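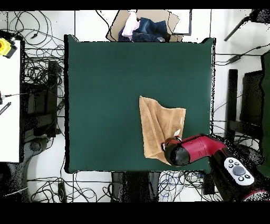
Towels and Such: Laundry Pages by Brittany Lapointe

Welcome back, and do pull up a chair! August is towel month in my house, so this page is for everybody who loves a good terry-cloth as much as I do — rumpled ones very much included. I have 30 towels at home (yes, I know) and I still fold each one in thirds, the way my aunt taught me.
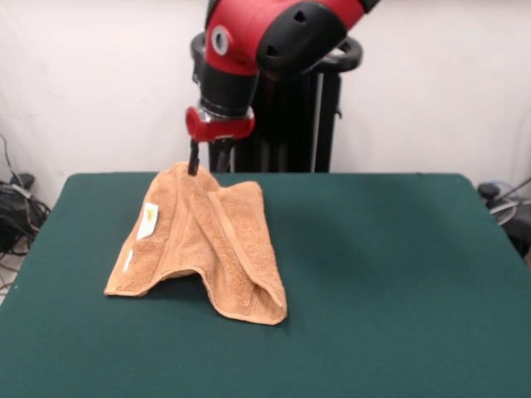
Tan terry-cloth on dark green, picked up into a peak, with that woven border I'm so fond of.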